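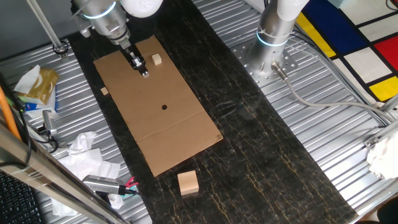

Two-arm bench puts budget grippers through their paces

A small team at the Skarari workshop has spent the summer finding out how much gripper you really need to pick up a wooden block, and the early results are good news for anyone working with a modest budget.

The trial compares 3 parallel grippers. One is the Telico that the workshop has used for years, one is a newer Didenko model with slimmer fingers, and the last is a home-made pair of jaws printed and assembled on site. Each takes its turn on the same arm, running the same set of moves, with the same wooden cubes to pick up and put down. The cubes come in different sizes, and that matters more than it may sound. A big cube forgives a sloppy approach. A tiny one does not, and a finger that comes in a couple of millimetres off will simply shove it away.

The work is being done on a two-arm bench, with sheets of flattened cardboard laid down as the picking surface. Valentin Radu, who set up the trial, is a great believer in cardboard. It is cheap, it gives a little when the fingertips touch down, and it can be swapped when it gets scuffed. He would much sooner wear out a packing box than a set of fingertips, and he has a point – replacement tips for the Telico can take weeks to arrive.

So how did they do? Each gripper was given 200 picks, spread over several afternoons, and the Didenko came out in front. Its slimmer fingers get down beside the smallest blocks without catching, and it lets go cleanly too, so the block stays where it was put. The Telico was very nearly as good on the larger cubes and the gentler of the pair, but it struggled when a block sat close to the edge of the cardboard and the fingers had to straddle the step down to the mat below.

The home-made jaws were the real delight. They were slow, they squeaked, and the first set of pads peeled off before lunch on the opening day. With new pads glued on they settled down beautifully and finished only about 20 picks behind the Telico. For something put together from the spares drawer, that is a cracking result, and the drawings are going to be shared once somebody has tidied up the measurements.

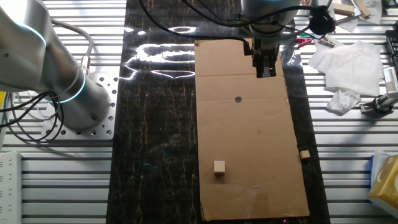
Not everyone thinks blocks tell the whole story. Pledia, a reader from the packing trade, wrote in after our first mention of the trial to say that cubes are about the kindest shape you could offer a parallel gripper, and that the team ought to try something soft or awkward before picking a winner. "Give it a half-empty bag of rice and then come back to me," the message went on. "Our line never sees a flat side from one week to the next."

It is a fair challenge, and one the workshop is keen to take up. Bags and pouches are on the list for the next round, along with bottle caps and a few bits of soft foam. Radu expects the order to change completely. He fancies the Telico for the bags, as its wider fingers spread the squeeze over more of the surface, and thinks the Didenko may pinch too hard unless the closing force is turned right down.

There is also the question of the controller. All the runs so far used the same settings for every gripper, which keeps things even but probably holds the home-made jaws back. They have a little play in them, and the team thinks a slower final approach would win back many of the missed picks. A shorter set of runs with each gripper tuned to its own best settings should show how big the difference is. It would be lovely to see the spares-drawer special close the gap.

Camera placement is being looked at as well. The team has tried 2 positions so far, one fairly low and one higher up, and the higher one made it easier to find small blocks once the gripper was over the work. The lower one gave a better idea of how far the fingertips were from the surface. Using both together is the obvious thing to try, although lining up the two views takes patience and has already used up most of a Saturday.

The full table of results, with the misses sorted by block size and position, will be put up at the workshop in August. Visitors are welcome to drop in and watch a run, and anyone with a spare gripper they would like to see tested is invited to bring it along. It needs to have its own mounting plate and a cable long enough to reach the wrist.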